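Khalaf Retexture Project
Minutes, January meeting

Present: Afaf Chamoun (chair), Fatos Kelmendi (minutes), Praritz, Flaklow

1. Last minutes
Accepted with one fix: the Cestwood map pack is version 14, and the earlier minutes had it as 2.

2. Texture progress
Praritz reported 3466 textures finished and uploaded to the shared folder. The harbor and the two inn interiors are complete. Character faces are still at the old resolution. Flaklow will take the faces once the battle menus are merged. 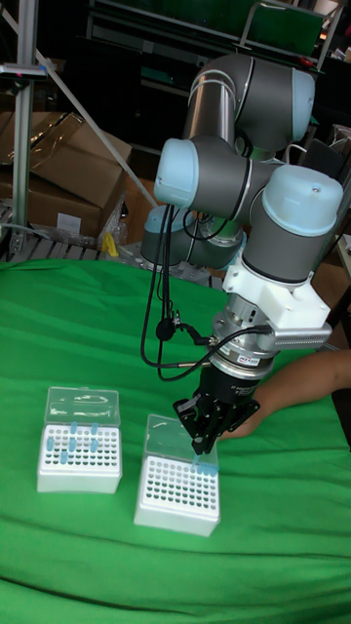 3. Bugs
Water flickers at the Cestwood bridge when the frame rate is unlocked. Fatos has a save file just before the bridge and will post it. The missing shadow in the opening cutscene is closed.

4. Installer
Afaf asked for one download with optional music. Praritz prefers separate files because the music rarely changes. Agreed to keep them separate for this release.

5. Beta
The beta will be capped at 1000 downloads. Sign-up thread to be written by Fatos. Bug reports go to the tracker only.

Meeting closed 9:40 pm.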